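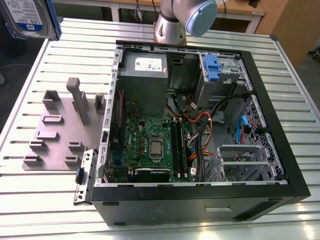

**Computer refurbishment** is the work of taking a used computer, checking it, repairing or changing parts where needed, and preparing it for a new owner. It is different from recycling, in which a machine is broken down for its materials, and from simple resale, in which a machine is sold in the state it was received. Most refurbished computers come from offices, schools and government departments, which replace their equipment on a fixed schedule even when it still works well.

The words used for these machines are not the same everywhere. "Reconditioned", "renewed" and "second-life" are all common in shops, and the meaning depends on the seller. In some countries the trade has its own standards, but a buyer usually has to read the conditions of sale to learn what was really checked.

## Background

In the early years of personal computing, a used machine had a small market. Prices of new models were high, but progress was so fast that a computer of four or five years could often not run current programs. Old machines were stored in basements, given to relatives or thrown away.

This changed slowly during the 2000s. Processors became fast enough for ordinary office work, and the difference between one generation and the next became harder to notice for a person who writes letters and reads mail. At the same time, many companies began to lease computers instead of buying them. When a lease ended, the leasing company received large groups of the same model, all of similar age. Such groups are much easier to work on than mixed donations, as one set of instructions and one box of spare parts can serve for all of them.

The solid-state drive gave the trade another push. Changing a mechanical hard disk for a solid-state drive makes an old computer start faster, and the work takes only a few minutes with a screwdriver.

## Sources of equipment

Refurbishers receive machines in several ways:

- **End of lease.** Large lots of business models, normally with their power supplies but often without keyboards and mice.
- **Institutional disposal.** Schools, hospitals and city offices, which sell by tender or auction.
- **Donation.** Households and small firms. The quality is uneven, and sorting takes much time.
- **Customer returns.** Nearly new goods sent back to a shop, sometimes with nothing wrong.

Business desktops are generally preferred to home models. Their cases are made to be opened quickly, the service manuals are public, and parts are sold for many years. A weakness is that some makers use their own shape of power supply or their own connector on the motherboard, so a standard part from another maker will not always fit.

## Process

### Intake and sorting

Each machine is given a number on arrival and its serial number is written in a register. A first look divides the equipment into grades. Machines with a cracked board, signs of fire or heavy rust are normally sent to recycling at once.

### Data erasure

Erasure is the step that donors ask about most. Deleting files or formatting a disk in the usual way does not remove the data, and special software is used to write over the whole drive or to start the drive's own erase command. A drive that fails during this step is destroyed by shredding, drilling or crushing. Many donors ask for a certificate that lists every drive by its serial number.

Solid-state drives need a different treatment from mechanical disks. They move data internally to spread the wear, and for this reason writing over them from outside may leave old data in places the software cannot reach.

### Cleaning and inspection

Dust is removed with compressed air or a soft brush, and the fans are held still so that they do not spin too fast. Technicians look for swollen capacitors, bent pins, broken latches and loose cables. Old thermal paste between the processor and its cooler becomes dry with the years, and many workshops replace it as routine. The small round battery which keeps the clock running is also changed, being cheap and often empty.

### Testing

Memory is tested with a program that writes and reads patterns, sometimes overnight. The processor is kept under full load while its temperature is watched. Ports, sound and network are tried one after another. A fault that appears only when the machine is warm is the most difficult to find, and a careful workshop will not shorten this stage to save time.

### Software

A clean operating system is installed, either a commercial one with a valid licence or a free one such as a Linux distribution. The choice depends on the age of the hardware. Some commercial systems refuse to install on older processors, even when these are strong enough for the work, and this is today one of the main reasons why working computers leave use.

## Grading

There is no single international scale. Most sellers use letters, in which A means few marks, B means visible scratches and C means dents or missing covers. The grade normally speaks only about appearance. A grade C machine can have passed the same tests as a grade A machine.

## Community workshops

Beside the commercial trade there are many small non-profit workshops. A typical case is the Skotstead Computer Exchange, founded by Volodymyr Ivanyshyn and Tamara Koval in a former shoe store on Levchenko Street. It began with 2 workbenches and accepted only desktops. In its first winter it placed 57 machines with families and newcomers in the town, and it later opened a branch in Prikia. The exchange is open to the public on Friday from 6 to 9 in the evening, when visitors may bring their own computer and repair it under guidance.

Koval has written that the hardest part was never the repair – it was to say no to donations. Almost 9 of each 57 machines offered in the early period were too damaged to use, and the exchange had to pay for their transport to a recycler. It now asks donors to fill in a short form before they come.

A second model is followed in Lomon, where the workshop belongs to a secondary school. Students do the work as part of a technical course, and the finished computers are lent to younger pupils for the school year.

## Environmental aspects

A large share of the energy and water connected with a computer is used in its manufacture, especially in the making of chips. Using a machine for longer spreads this cost over more years. The benefit is smaller for equipment that uses much electricity, such as old servers, and a calculation should include how many hours per day the machine will run.

Refurbishment also delays the moment when the computer becomes waste, but does not remove it. Critics of the export trade have pointed out that equipment sent abroad as "used goods" is sometimes broken on arrival, and that the cost of safe disposal then falls on the country which received it. Several governments now ask exporters to prove by test records that each item works.

## Limits

The main limits are security updates, spare parts and labour. A computer whose maker no longer publishes firmware updates may remain open to known attacks. Laptops are harder to refurbish than desktops when the battery is glued or the memory is soldered to the board. Labour is often the largest cost, and for a cheap machine one hour of searching for a fault can be more than the sale price.

## See also

- Electronic waste
- Planned obsolescence
- Right to repair
- Data remanence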